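How to Host a Classic TV Rewatch Night

If you grew up with a favorite family sitcom, there's nothing quite like watching it again with people who still know the theme song (and will happily sing it at you!). We've been doing this at our place in Clestow every February, and it's easier than you'd think.

Start by picking four episodes, five at the very most. A half-hour show goes by quickly, but folks like to talk in between, and you should let them.
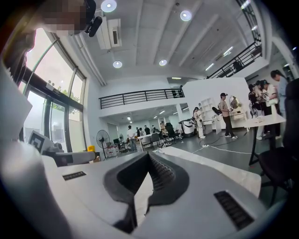

Next, put the episodes in order and check that every one plays all the way through. I like to open with a pilot and save the holiday special for last.

Set out snacks before the first episode, dim the lamps, and keep the captions on for anyone sitting in back. Plan to wrap up by 11.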